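July 6, 2022

Spent the whole evening regrading the Sismont short, and my eyes are toast. I switched to the new Lesero update this morning (1,270 clips to relink, ugh) and the skin tones finally stopped going green in the kitchen stuff - so happy about that!

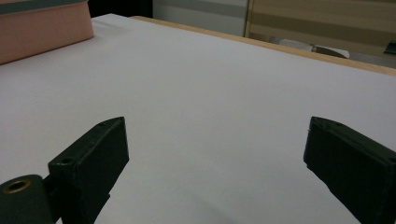
Do I need to export the whole thing again? Just the three shots by the window, plus the end titles, and then I can drop them back into the timeline.

Rosser wants the file by noon and I still have two audio fixes left. The Sekwood drive is nearly full again too, so I'm deleting old proxies while I eat cereal for dinner.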